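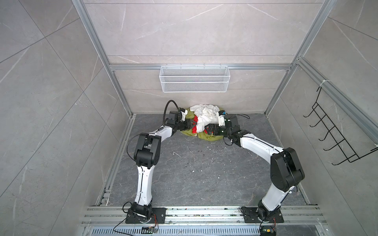
What stopped the sorting cell at Altisau on Saturday night?

A loss of agreement between the two arms, lasting less than a second, after which each continued to obey an instruction the other no longer held.

That was the wording the inspector settled on, and it took her most of the morning. The report form allowed 85 words for the cause. She had been sent from the Runden office to fill it in, sign it, and return the cell to service before the evening load.

The facts were not in dispute. At the start of the night shift the arms had been set to part a mixed heap of garments. Both had closed on the same sleeve. The left arm was told to release and did not. The right arm was told to lift and did. The sleeve tore, the force limit on the left wrist was passed, and the cell should then have stopped. It ran on for seven seconds. During that time the night operator had one hand on the door.

The door had not opened. The inspector wrote this down and underlined it, although the form made no provision for underlining.

She asked to see the stop circuit tested. The operator pressed the button and the arms went still at once. He pressed it again at her request, and again the arms went still. On the third test they finished the movement they had begun, set the cloth down with some care, and only then came to rest.

"It did that on Saturday," the operator said.

"Your statement says the stop did not work."

"It worked when they were done."

The inspector consulted the manual, which had been issued by the former owners at Montoya and amended twice in Jirthorpe. In the second amendment she found a line permitting the controller to complete a grip before honoring a stop, in order to protect delicate articles. The line bore no signature. It had been in force since August.

She considered the matter of the 85 words. The cause she had drafted was correct and would be accepted. It concerned the arms. It said nothing of the person who had decided that a blouse should be protected ahead of a hand.

She struck it out and copied the line from the manual in its place, with the page number. In the box marked Return to Service she entered a refusal. Then she asked the operator to cut the power at the wall, and waited beside him until he had hung his own lock on the switch and put the key in his pocket.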